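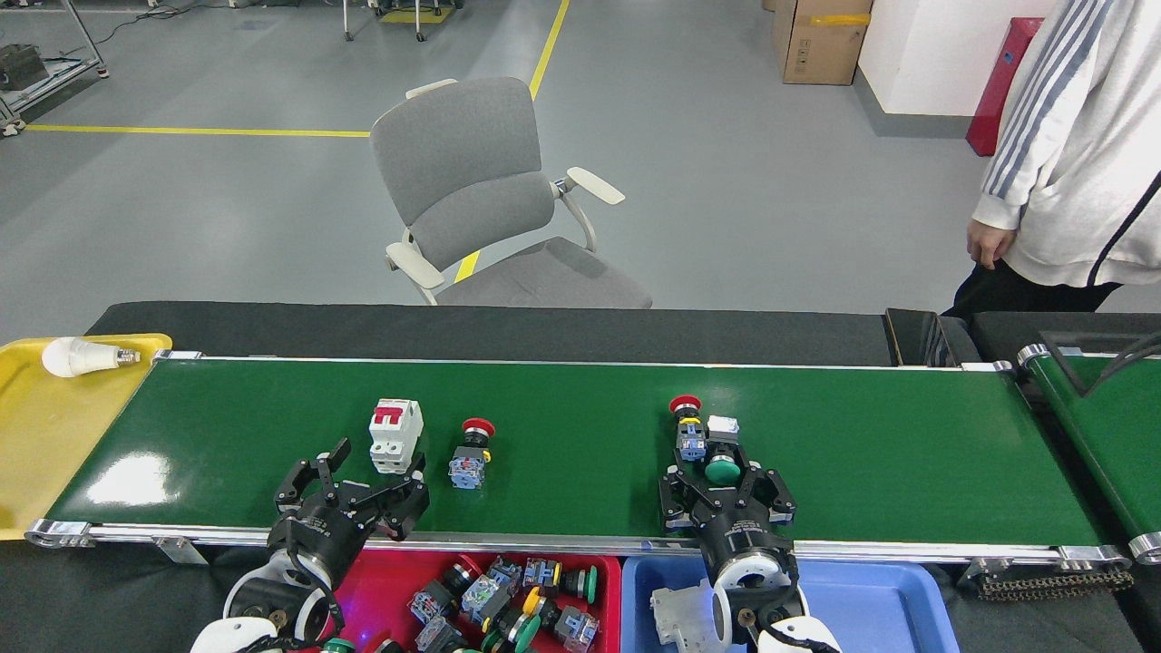 How should I store target rifle ammunition between September and the spring season?

I shoot .223 at my club and have just under 900 rounds left over from one batch. They are in the maker's cardboard boxes in a locked cabinet in the garage, which gets damp in winter. I don't want to switch batch halfway through next year if I can help it. Is the garage all right or should I move them?
Asked by Karabo Mthembu, February 25, 2023

3 answers

Gerrit Msimang
Move them indoors if you can. Modern cartridges cope with cold quite well, but damp and big swings in temperature will tarnish the cases over time. A cupboard on an inside wall is better than a garage. Keep them in the original boxes so the batch number stays with them, and put the boxes in a metal ammunition tin with a good rubber seal. Add a bag or two of silica gel and swap it when the beads change colour. Don't put the tin straight on a concrete floor.

Check your certificate as well. If the cabinet was inspected in the garage, speak to your licensing officer before you change anything – mine wanted to know where the new one would be bolted.

Trinh Vương
I use a Cemora tin, the 30 litre one. Seal is fine. Heavy when full so maybe get two small ones.

Ximena Cisternas
Agree with most of the first answer. I would add that you shouldn't oil the rounds or wipe them with anything greasy. Oil can creep past the primer, and an oily case pushes harder on the bolt when fired. If a few look dull, a dry cloth is enough. Any with green spots or pitting I would set aside and hand to the club for disposal.

Shoot a group of ten in spring before your first match and compare it with your old cards. I did this with 853 rounds that had been in a spare room for two winters and saw no change at 300 yards.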